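**Slide 4, small things (take this one slowly)**

Thank you, and thank you to Faustine Besnard for letting me have the slot before coffee, which I know is a kindness. If you came to the Hasstead session in June you'll have heard me grumble that our arms were lovely with mugs and hopeless with anything smaller than a thumbnail. So we went back to hand-held grippers, with a person doing the moving, and recorded 255 demonstrations on small parts.

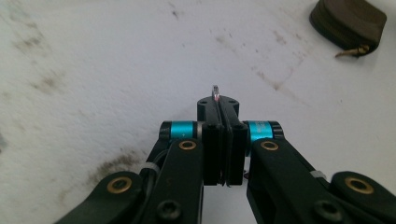
Corentin Gilbert and Ginette Baudry did most of the recording, bless them both, in sittings of 17 minutes, and I'd like to say a proper word about their patience (pause here, look for Ginette, she'll be near the back). What we changed was the labelling. We used to mark only the moment of the grasp. Now we also mark the approach, from the point where the fingers begin to close, and we train on the two together.

**Slide 5, the result**

Failed grasps in our test set went from 21 down to 5. Same arm, same parts, same tired old table! Do say that the parts were all ones the model had met in training, or Romain Mallet will quite rightly ask.
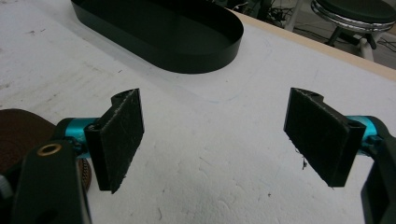

*Fingers open over the work surface, black tray beyond.*

If there's time, mention that Bastien Ferrand is repeating the whole thing at Skellance with parts of his own choosing. Then questions.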